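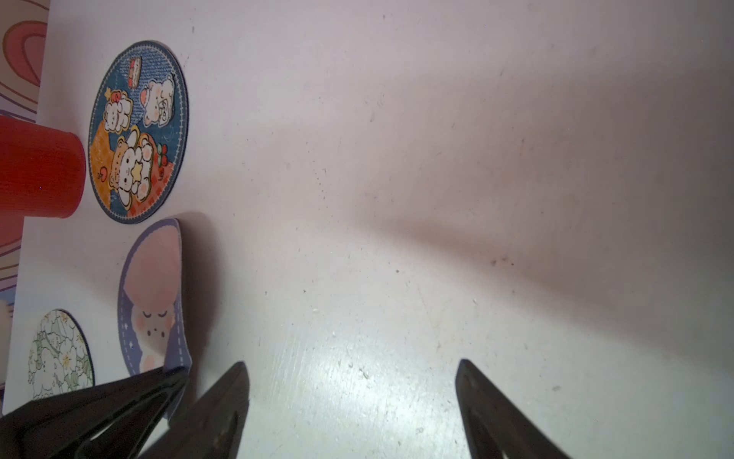 # Grevbridge Flat Objects

Wrist-camera recordings of a robot arm picking up thin, flat things from a table, together with the code for the edge-first grasp method we tested on them. The release is dated 2023-10-04 and replaces the one from January, which had a fault in its timing data (see Changes).

## What is in the release

- 400 recorded attempts, each with wrist video, joint positions, gripper opening and a result label
- the trained edge-first policy
- the baseline policy, trained on the same attempts without contact labels
- scripts for loading, replaying and scoring

Raw camera calibration files are not included. The lens was refitted during collection and we only kept the second calibration, so anyone who needs exact geometry should treat the earlier attempts with care. The `lens` field gives `a` for before the refit and `b` for after.

## The task

The arm starts above the table with the fingers open. It has to get hold of one named object and lift it clear of the surface. Objects are coasters, cards, thin mats and similar household items. They lie flat or nearly flat at the start, and they may be close to one another.

Flat objects are awkward for an ordinary top-down grasp. The fingers close on the table or slide over the top face. People usually solve this by dragging the thing to the edge of the table or by pushing on one side until the other lifts. We were interested in the second of these, as it needs no free table edge and leaves the neighbouring objects mostly where they were.

## Method

The policy splits an attempt into three stages.

1. **Approach.** The gripper moves to a point near the rim of the target. The rim is found in the wrist image by a small segmentation network.
2. **Press and bend.** A finger makes contact and the arm moves in a short arc. With a soft object the edge curls. With a stiff one the whole piece tips or slides.
3. **Close.** Once the network judges that there is a gap under the edge, the fingers close and the arm lifts.

The judgement in stage 3 depends a good deal on shadow. A lifted edge throws a dark band on a pale table, and the network learned to use it. We did not plan for this. It shows up clearly if the shadow is painted out of the test images: the policy then stays in stage 2 until it runs out of time.

There is no force sensor in the fingers. Contact is worked out from motor current, which is noisy at low speed, so the arc is run slower than the arm would allow.

## Collection

All attempts were recorded at one station in the Grevbridge lab. An operator drove the arm with the Witix hand controller and marked the start of each stage with a foot switch. Stage marks are therefore late by whatever the operator's reaction time was. We have left them uncorrected.

Tables were not cleaned between attempts, and crumbs and specks are common. Other items were left near the target on purpose, sometimes touching it. Lighting came from the ordinary room lights and the window, so there is glare in many recordings and its position shifts through the day.

The objects were bought from ordinary shops or brought in from home. Many are printed with cartoon figures, lettering or busy patterns. This turned out to matter for stage 1, where a dark printed border is easily taken for the outer rim.

## Results

We scored both policies on 90 test attempts each, with objects not used in training. An attempt counts as a success only if the object leaves the table completely and is still held at the end of the recording.

The edge-first policy did better than the baseline on soft objects and no better on stiff ones. Per-object scores are in `results/by_object.csv`. We have not given a single overall figure in this file, as the mix of soft and stiff objects was set by what we had to hand and an average would mostly reflect that.

Failures of the edge-first policy fall mainly into these groups:

- **Wrong rim.** The segmentation follows a printed border inside the real edge, and the finger lands too far in.
- **Early close.** The fingers shut before the edge is high enough and push it flat again.
- **Slide.** The object moves across the table under the finger. Smooth-backed mats are the worst for this.
- **Neighbour.** The finger catches a second object along with the target.

The early-close failures are more frequent where the target lies in a glare patch. We tried training with brightness changes added, which helped a little and made stage 1 slightly worse. Those weights are in `weights/bright/` for anyone who wants to compare.

## Files

```
data/
 attempts/ one folder per attempt
 objects.csv object name, stiffness class, backing
 splits.csv train and test lists
weights/
 edge_first/
 baseline/
 bright/
results/
scripts/
```

Each attempt folder holds `wrist.mp4`, `state.csv` and `label.json`. Times in `state.csv` are in seconds from the start of the video.

## Loading

```
python scripts/load.py --attempt 13
python scripts/replay.py --attempt 13 --speed 2
python scripts/score.py --policy edge_first
```

`replay.py` draws the stage marks over the video. It does not move an arm. For that you need the Hellwig driver, which has its own licence and is not part of this repository. The scoring script reads saved outputs and runs without a graphics card.

## Known problems

- 13 attempts have a short gap in the motor current. They are listed in `data/current_gaps.csv` and were left out of training.
- Stiffness class was given by hand, by bending the object and deciding. Cork-backed coasters could have gone either way.
- Object names are not always consistent between the two lens periods. `objects.csv` has the corrected names; the label files still have the originals.
- The camera sits close to the gripper, so the fingers hide part of the table. At the moment of contact the touched edge is often behind a finger.

## Suitable uses

The recordings should be useful for work on edge detection, contact timing and grasping from a wrist view. They are a poor choice for general object recognition: the range of objects is narrow and the same tables appear again and again. We would also advise against using the success labels to compare grippers, because only one set of fingers was used throughout.

## Changes

**Version 2.** Corrected the offset between video and joint positions. Added the brightness-trained weights. Renamed the `touch` field to `contact`.

**Version 1.** First release, in January. The video ran ahead of the joint positions in the later attempts. Please do not use it for anything that depends on timing.

## Licence and related work

Data and code may be used and changed for any purpose, with credit to the Grevbridge Flat Objects release. The segmentation network was started from the Ivar weights, whose licence is copied into `weights/edge_first/`. Report errors through the issue tracker and give the attempt number and lens period.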